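Guides > Workshop Furniture > Granham Bench > Fitting the tool board

5. Setting up your tool board

By now your Granham bench should be standing level and the raised desktop should be screwed down tight, so this is the pleasant part. Pour yourself a coffee and take your time – a board laid out the way your own hands like to work will save you a lot of rummaging later on.

1. Stand the pegboard upright along the front edge of the desktop and slide it sideways until it is centered over the workbench. Tighten the two bottom screws by hand for now.

2. Check that the board is straight, then finish both screws with the driver from bag 14.

CAUTION: Do not hang anything on the board until both screws are fully tight.

3. Hang your screwdrivers along the top edge with the shafts pointing down. If you own two with the same color handle, leave another one between them and you'll grab the right one far more often.

4. Fit the ring holders in a row lower down, side by side, and press each one until it clicks.

5. Set the wire basket at the foot of the board for a ratchet wrench and anything else too heavy or awkward to hang.

NOTE: Small parts such as plastic clips like to wander across the bench top. Gather them up before you put your gloves away – Shanti Srivastava in our Granham workshop keeps hers in an old jam jar.
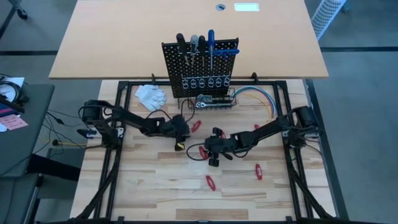
Tool board in place, with screwdrivers, ring holders and basket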